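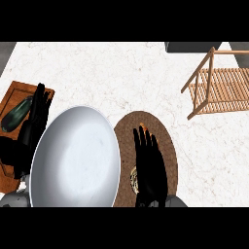 Moving Mum's allotment society supper to Hitton - is it madness?

femi_ezeani
Evening all. I've been reading this board for years and hardly ever post, so forgive me if this rambles a bit (it will). Our allotment society in Tomton has held its July supper in the same hall since before I was born, and this year the hall is having its roof done. My mother has run the supper for as long as I can remember and she has now decided, more or less overnight, that we should have it at the Hitton field instead, outdoors, with trestles and borrowed gazebos.

We sold 64 tickets last year. The field has a standpipe, one gate, and a slope that you don't notice until you put a plate down on it. I love my mother dearly but I think she's remembering Hitton from some golden summer when I was in a pushchair. Has anyone here fed that many people in a field? What would you do about lighting, and how on earth do you keep the food decent until people sit down?

yetunde.o
Oh Femi, do it! We did our church anniversary lunch in a field and it's still the one people bring up. The slope isn't as bad as you think if you run the tables across it and not down it, and a few folded beer mats under the downhill legs will see to the rest. As for lighting, start earlier. If you sit down at half past five in July you don't need any lights at all until the washing up, and then everyone's got a torch on their phone.

The food is where I'd spend my worrying. Cold mains, please. A big piece of ham, a couple of dressed salmon if the money stretches, lots of potato salad, and good bread. Don't let anyone talk you into a hot buffet with extension leads across wet grass.

MFawzy
I'm going to be the grump here, sorry Yetunde. I've catered in fields for two different cricket clubs and I would not do it again for a ticketed supper. People who have paid expect a chair that doesn't tip and a loo that isn't behind a hedge. What was the hall costing you, Femi? Is there really no school or scout hut nearby?

femi_ezeani
The hall was next to nothing, that's part of the trouble. The school wants £595 for the evening and that's without use of the kitchen, so you'd be carrying everything in from cars in any case. The scout hut is lovely but it would be full by the time we'd sat down the committee and their husbands.

Loos I hadn't thought about at all. Mum says the farmhouse will let us use theirs. I'd like to hear that from the farmhouse.

MFawzy
Then hire proper loos and put a bit on the ticket. I mean it kindly. I've seen the queue for one farmhouse lavatory and I don't wish it on your mother.

ebere_u
Long-time Hitton plot holder chipping in. The field does drain well, I'll give it that, and there's a flat bit up by the top hedge that would take most of your tables if you squeeze. The wind comes straight across in the evening though, so forget paper tablecloths, or peg them down like your life depends on it. Mostafa is right about the loos and Yetunde is right about everything else, as far as I'm concerned.

What are you planning for bread? I always think a supper stands or falls on the bread and butter, and I'd far sooner have that than a fancy pudding.

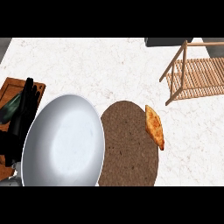 yetunde.o
Ebere, I couldn't agree more about bread, and I'd add that you want to share the baking out early and write down who has promised what, or you'll end up with eleven lemon drizzles and nothing to put the ham on. I used to try to do it all myself, up at five with flour in my hair, and it took my sister telling me off before I'd let go of any of it. Now I ask each household for one thing only. And for tossing the salads, do borrow the deepest bowls you can find, something like that big white one that's shaped nearly like a wok, as the shallow pretty ones throw half your lettuce on the grass the moment you get the servers in. Stand it on a folded tea towel and it won't wander off down the slope either.

MFawzy
I'd quarrel with taking deep bowls to the tables. Mix in them by all means, but serve from platters. Everything good sinks to the bottom of a deep bowl and the last table gets it all, while the first lot get leaves.

yetunde.o
Then give it a good stir, Mostafa! I've never had a complaint from the first table yet.

Seun Fashola
Coming at this from the money side, as I did the tickets for our gardeners' supper for several years. Whatever you decide, Femi, sell the tickets with a firm closing date and don't let people pay on the night. In a hall you can always find another chair. In a field you've only got the chairs you carried up. We went over by around 2 tables one summer and I ate my supper standing next to the tea urn, which was very sociable but hard on the knees.

Also have a word with your insurers. Our policy covered the hall and not a blade of grass beyond it, and it only took a phone call to put right.

femi_ezeani
You're all wonderful. I read most of this out to Mum over the washing up. She has given in on the loos, she is delighted about starting at half past five, and she is with Mostafa on platters, so Yetunde, you'll have to take that up with her. The hot buffet was never going to happen because she doesn't trust extension leads indoors, let alone out.

I'm walking up to the top hedge with a tape measure tomorrow after work. Ebere, if you're on your plot I'd be glad of someone to hold the other end.

ebere_u
I'll be there from six. Bring wellies, the bottom gate is a bog whatever I said about drainage.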